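Week two of collecting demos

The count stands at 457 as of this morning. The target is 800, which we set back when I thought I could do 80 a day. I can't. On a good day I get through 60 or so before my wrist gives out and the drags start to look sloppy.

All of this is in simulation. I drive the arm by hand, the software records the joint positions and the camera view, and each run gets saved as one episode. Hui-mei trains on whatever is in the folder at night. The policy only learns what I show it, so if I always come at the knife from the same side, it will too. I've started changing my approach from run to run and writing down which one I used.

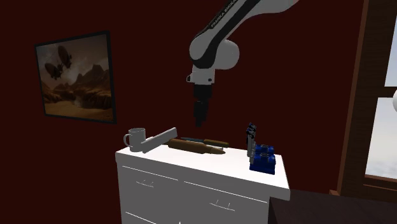

Gripper over the rolling pin and the knife, dresser layout.

Layouts like this one take me the longest. The knife lies nearly parallel to the rolling pin and just behind it, and with the fingers pointing straight down there isn't much room for error. I threw out 11 episodes from this group where I had bumped something and kept going. Natanael thinks we should keep a few of those with a label on them. I'm not sure yet.

The backgrounds are swapped between batches too. Red wall, window, a painting with airships in it. None of that matters to the task, and we want the policy to learn to ignore it.

Next up is a second pass on the grasp labels, then drawers. Kátia wrote the new reset script, which should save me some clicking.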